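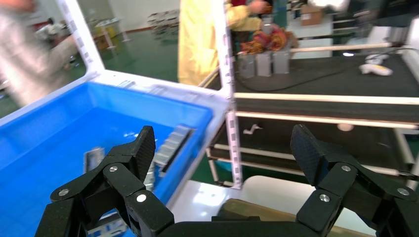 Filed under: Workshop Equipment / Handling and Picking / Long-term reviews

I work in the assembly hall at Firnen, where we make brackets, rails and small metal fittings, and since February I share my part of the hall with a Berier picking arm. The management has asked for my opinion of it two times already, on a form with very small boxes. I write here what did not fit in the boxes, in case another workshop of our size is considering the same purchase.

First, what we bought. The Berier is an arm with a two-finger gripper and a small camera close to the fingers. It takes metal parts out of an open plastic bin and lays them on a table, where a person continues with them. The program which decides where to grip is called Rai, and it is paid separately, every year. Our set was delivered by Sudunier, who also came to install it and gave us a training of one morning. I would have preferred two mornings.

Before the arm, picking was done by hand by whoever was on the early shift. You stood at the bin, you searched for the correct bar among the others, you turned it the right way and you put it down. It is not hard work for one hour. For a full shift it is hard for the shoulder and for the fingers, also with gloves, and most of us had some small cuts from the edges. I say this clearly because I read other reviews in which hand picking sounds like a pleasant craft. I did not find it pleasant.

The gripper

This is the best part of the machine. The fingers open very wide and they close with more care than I expected. With our slotted bars it has few difficulties, even when a bar lies diagonally across other parts. The joints of the fingers are open, with the pivot screws on the outside, so you can see immediately if something is stuck there, and you can clean them with a brush at the end of the shift. The fingertip pads are flat. They are good for flat parts and less good for small round ones, which like to roll out just when the fingers close.

Thin pieces standing on their edge are the second weak point. The arm goes down, it stops, it goes up again and tries from another side. Sometimes it needs several tries for a piece that I could take without looking. If you stand beside it you want very much to help, and the first rule of the training is that you must not put your hand in the bin while the arm is working. We had to learn this. The arm stops when the guard field is broken, but then it must be started again from the panel, and the person who helped has cost us more time than the arm.

The camera and the light

Our hall has strong daylight on one side and the white shelving gives it back. In the first weeks Rai had trouble with shiny parts late in the morning, and it refused parts that were perfectly reachable. Sudunier advised us to turn the table a little and to keep the bins of one colour only. We use blue now. After this the refusals became much fewer, although on a bright day I still notice them. I think a shade for the camera should be included in the price. It is not.

The speed

In the brochure we were promised a fast machine. In our hall it is slower than a good colleague and more regular than any colleague. On our best shift it placed 2258 parts. On a poor shift, with many mixed small pieces in the bins, it placed 555, and the rest we did ourselves in the old manner. The difference between these two shifts was the sorting of the bins and nothing else. If your parts arrive mixed from the previous department, please consider this before you sign.

Changing from one type of part to another takes 35 minutes according to my own watch, when the part is already saved in Rai. A new part needs longer, and for this you need somebody with patience. The menus are translated, but not by a person who has stood in a workshop. The button for "begin again" and the button for "erase teaching" have nearly the same word on them. I have pressed the wrong one.

What has changed for us

No person lost the job because of the arm, and I know this is the first question, because it was also mine. We are 36 in the hall, as before. What changed is which work we do. The early shift picker does not exist any more as a separate task. Instead one of us prepares the bins, watches the arm and takes away what it has laid down, and this person also works at the bench between the stops of the machine.

For me this is partly an improvement. My shoulder is better and I do more assembly, which I like. But the work has become more interrupted. In the old way I could talk with the person on the other side of the bench. Now I listen always with one ear to the arm, because it gives a short tone when it cannot find a grip, and I stand up, I look, I sit down again. At the end of the day I am less tired in the body and more tired in the head. An older colleague asked to go back to the packing tables for this reason, and it was permitted.

There is also the question of who may repair small things. In the beginning each fault had to be reported to Sudunier by telephone, and they do not answer on a Saturday, when we have a shift. Now two of us have the right to open the cover and to change the fingertip pads. We received no extra pay for this responsibility. I mention it because it is easy to arrange before the purchase and difficult after it.

Noise and space

The arm itself is quiet. The noise comes from the parts when it lays them down from too high, and this can be adjusted in Rai under "approach". It took me some weeks to find it. Put a mat on the table until then.

It needs more floor than the drawing says. You must be able to walk behind the bins with a full one in your hands, and our benches and rolling carts had to move closer together to make this possible. They are now a little too close for two persons who work back to back.

Would I buy it again?

For bars, plates and other bigger flat parts, yes. For mixed small parts I would wait, or I would first put money in better sorting. I would ask for the longer training, and I would ask that the people from the bench are present when the place of the arm is decided. In our case the place was marked on the floor with tape before we were told, and we moved it by one metre in the second week, with all the cables.

I give it four stars for the gripper, three for the arm as a whole and two for the menus. Spare fingertip pads arrive within some days if you order them from Berier directly. From Sudunier we waited longer for the same pads.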